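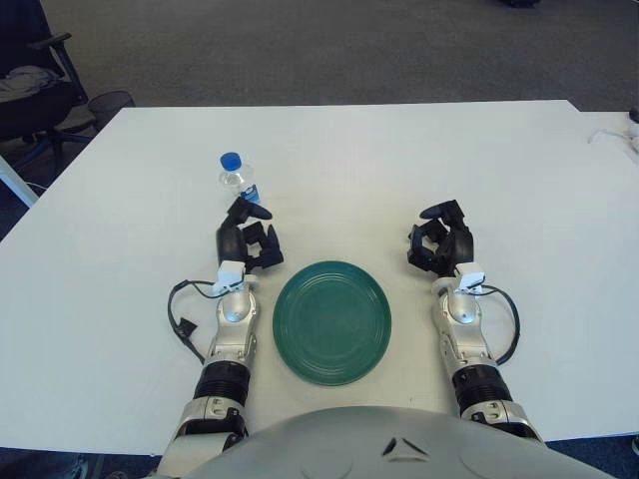

Item 1. Minutes and matters arising

The meeting opened at 9:30 a.m. in the ground floor room. The March minutes were accepted with one correction: the Zitimano invoice is for 1,313 dollars, and the figure under item 4 should be changed to match.

The broken blind has been reported again. No date for the repair yet.

Item 2. Place settings for the supplier lunch

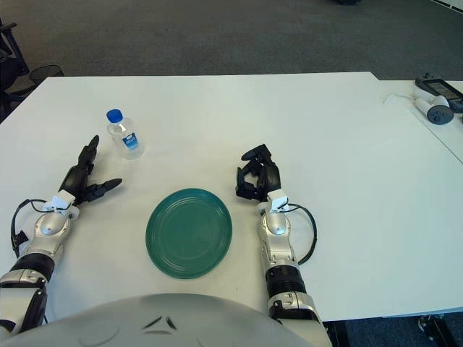

Lunch for the Prosine visitors will be cold and served at the long tables in the Idia room. Seventeen people are expected, including our own staff. After some discussion it was agreed to keep each setting simple. The green plates with the raised rings go well on the white tables, so no tablecloths will be rented. Each person gets one plate and one small bottle of water - no glasses, as the kitchen has no rack for them at present. Napkins are in the supply closet.

Agreed: order two cases of water and check the plates for chips before the lunch.

Item 3. Bottles and trash

It was suggested that bottles be put out before people sit down, with the caps left on. Bottles left over at the end go back to the kitchen.
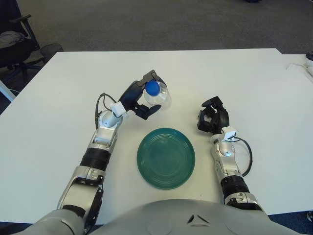 Sastry asked whether three recycling bins would be enough, given that most people leave by the side door and will drop their bottles there. Sastry also wanted the plates stacked on the cart by whoever is sitting at the end of each table, so that the aisle stays clear. Both points were accepted. One bin will be moved to the side door, and a sign will go up over it.

Item 4. Cleaning the tables

The white tops mark easily. Use the mild spray and a soft cloth only - the scouring pads are for the sinks. Plates are to be washed by hand until the dishwasher has been looked at.

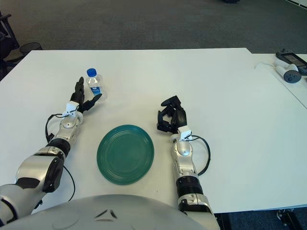
Minutes taken by the Office Services desk, Idia

Item 5. Any other business

The key to the supply closet is now kept at the front desk and must be signed for. A request for a second cart was held over to the next meeting, when the price should be known.

The meeting closed at 10:15 a.m.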